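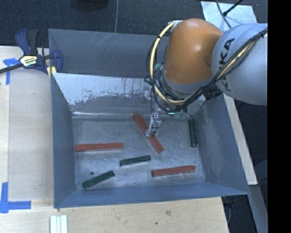 HIS 214: Households and Trade in the Early Modern Town
Handout 3: Reading Probate Inventories
Instructor: Tegwen Bowen

Purpose of this handout

A probate inventory is a list of the movable goods a person owned at death, usually drawn up by neighbors within a few weeks of the burial. Students will use inventories from the parish of Iltstead for the first written assignment. The notes below cover the form of the documents and the problems most often met in using them.

Who made the list

The people who made the list are called appraisers. They were normally men of the parish who knew the value of ordinary goods. In a craftsman's inventory, at least one appraiser often followed the same trade, and the shop goods are then described in more detail than the furniture. Students should compare the names of the appraisers with the debts recorded at the end. A creditor sometimes served as an appraiser.

What is included

Clothing, bedding, tools, livestock, stored grain, harvested crops, cash, and debts owed to the deceased are generally listed. Land held outright is left out. A widow's own belongings may or may not appear, and practice differed from one parish to the next. A short inventory is therefore weak evidence of poverty when read alone.

Rooms and order

Many appraisers moved through the house room by room and used the room names as headings. Where headings survive, they allow a partial reconstruction of the house. Empty rooms were passed over, so the number of headings is a minimum. The inventory of a Koltirby weaver, dated May 1585, names a hall, a chamber, and a shop, but places the cooking pots in the hall. The class will discuss what this suggests about the use of the hall.

Values

Appraisers gave the price they believed the goods would bring at sale. Used clothing and linen were valued low. Phrases such as "old stuff" or "things forgotten" cover items grouped together at the end for a small sum. These entries should be recorded in the worksheet as written, with the original spelling.

Assignment

Choose two inventories from the Iltstead set and write a comparison of roughly 97 lines, double spaced. State the occupation of each person, if given, and the source of that information. Transcriptions are in the Kelier Reading Room. Questions about handwriting may be directed to Thabiso Van der Merwe, teaching assistant, during posted office hours.

Papers are due October 19, 2022, at the start of class.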